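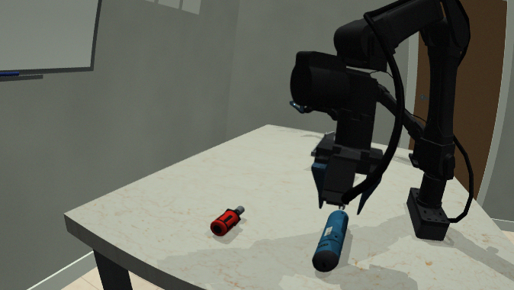
# Cell budget and simulation notes, bench 2

Planning files for the second tabletop cell at Usuder. The repo holds the parts list, the quotes we have so far, and the simulated room we use to check reach and cable length before ordering anything. Edit the spreadsheet in `budget/` first, then update this page.

Maintained by Lakshmi Pinto. Purchasing questions go to Benedikt Haberkorn.

## What's in here

- `budget/lines.csv`: one row per item, with supplier, price, lead time and status
- `quotes/`: PDFs as received, not renamed
- `scene/`: room, table, arms and small objects for the simulator
- `runs/`: 128 recorded pick attempts, all simulated
- `notes/`: meeting notes, mostly Tayla's

## The scene

The room has a marble-topped table with black arms, a whiteboard, a door and a window. The task is picking up small cylinders that lie on their sides on the tabletop. The red one is short and the blue one is longer, with a rounded black cap on one end. Start positions change from run to run.

The tabletop is only a render material. The line in the budget is for a plain steel bench, and nobody should ask Teuber for a stone one again.

Cables are modeled loose on purpose. On bench 1 we bought cables to the length in the drawing and had to replace them once the wrist started turning. Leave slack in the scene and measure from there.

## Budget status

| Item | Supplier | Status |
|---|---|---|
| Arms (2) | Koseck | Quote in, valid through February |
| Grippers (2) | Koseck | Quote in, same document |
| Spare finger sets (5) | Ostus | Approved |
| Steel bench | Teuber | Waiting on revised quote |
| Cable set, long | Ostus | Not requested yet |
| Mounting plates | in-house | Drawing with Mwanahawa Laizer |
| Workstation | reuse | Moved from bench 1 |

Finger sets are $495 for the full order, shipping included. That price is in `quotes/` under the original file name from Ostus.

The Koseck quote covers hardware only. Installation and the first service visit are separate lines, and they have to be requested in writing. Birgit Dreßler has the contact.

## Open questions

1. Bolt pattern. The mounting block in the scene comes from the Koseck model file. Check it against the paper drawing before the plates are cut.
2. Table height. The simulated legs were set by eye. Bench 1 is too low for people who stand at it all day, so get a real number from Teuber.
3. Second workstation. Tayla wants one for running the simulator while the cell is in use. There is no line for it at the moment. It could come out of next year's money.
4. Finger wear. We have no wear data for the long cylinders, and the simulator won't give us any. Five spare sets is a guess based on bench 1.

## Using the recorded runs

Each folder in `runs/` has joint positions, gripper opening, object poses and rendered views. Failed attempts are kept and marked `fail` in `meta.json`. Please don't delete them, as Mwanahawa uses them for the reach plots.

The runs are good for reach, clearance and cable routing. Don't use them to estimate cycle time for the purchase request. Grip friction was never tuned, and speeds are set below what the arms can do.

## Known problems

- The shadows are softer than in the real room. Anyone using the views for vision work should change the lights in `scene/lights.yaml`.
- Loose cables sometimes pass through the arm on fast moves.
- The door doesn't open. Door clearance was checked with a tape measure and is written up in `notes/`.

## Changing a budget line

Make a branch, edit `lines.csv`, and add the quote or email that supports the number. Benedikt reviews on Friday. Lines without a supporting file stay marked `estimate` and can't be ordered against.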